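# Brodham Table Oil, the 3-coat kit

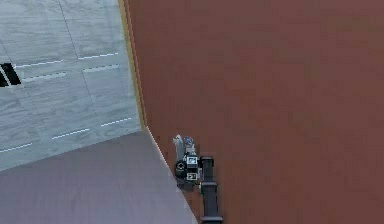

*Reddish-brown top with a pale trim line, grey wood-grain floor beyond.*

I started selling this oil out of my shop in Wokilstead after years of using it on my own tables and getting asked what I'd put on them. So now it has a page! It's the same stuff I've always used, made up for me by Trirnetti in small batches, and I still open a can from every batch and try it on scrap before any of it ships.

It's a wiping oil for indoor tables, desks and counters. You put it on with a rag, wait a bit, and wipe it off again. The finish is low and soft, more like a worn-in cutting board than a restaurant bar top. If you love a high shine (my sister does, we've stopped discussing it) you'll want a varnish.

## What's in the box

- One can of oil, enough for three coats on a six-seat table
- 4 lint-free cloths
- 3 sanding pads: coarse, medium, fine
- A card with the drying times, printed big enough to read from across the garage

## Picking a shade

There are three: Clear, Hao and Dark Hao. Hao is the reddish one and it outsells the other two put together. It warms up pale wood a lot, so please try it on the underside first – I've had people go straight for the top of a maple table and then email me in a panic. Dark Hao is the same color with more brown in it, and I like it best on oak. Clear still deepens the wood a little. All oils do.

## How I use it

Sand with the grain, vacuum, then go over everything with a barely damp cloth and let it dry. Shake the can hard. Pour out less than you think you need, spread it thin, leave it 20 minutes and buff off whatever is still sitting on top. Any oil you leave behind goes tacky, and you'll be picking cat hair out of it until spring. Leave it overnight between coats. In a cold garage give it two nights.

Lay the used rags flat outdoors to dry before they go in the trash. Oily rags balled up in a bin can heat up and catch fire all by themselves, so please don't skip this one.

## Things people ask me

**Can I use it over old varnish?** No, it has to reach bare wood. Sand or strip first.

**What about laminate?** It'll just smear around and never dry.

**Does it smell?** For a day or so, yes, kind of nutty. Open a window.

**Can I do only one coat?** Sure, on a side table. For anything you eat dinner on, do all three.

I've sent out 1,382 kits so far, and I pack them on Monday mornings, so order over the weekend if you're in a hurry. The Clear refill can is back in stock too – same oil, no cloths or pads.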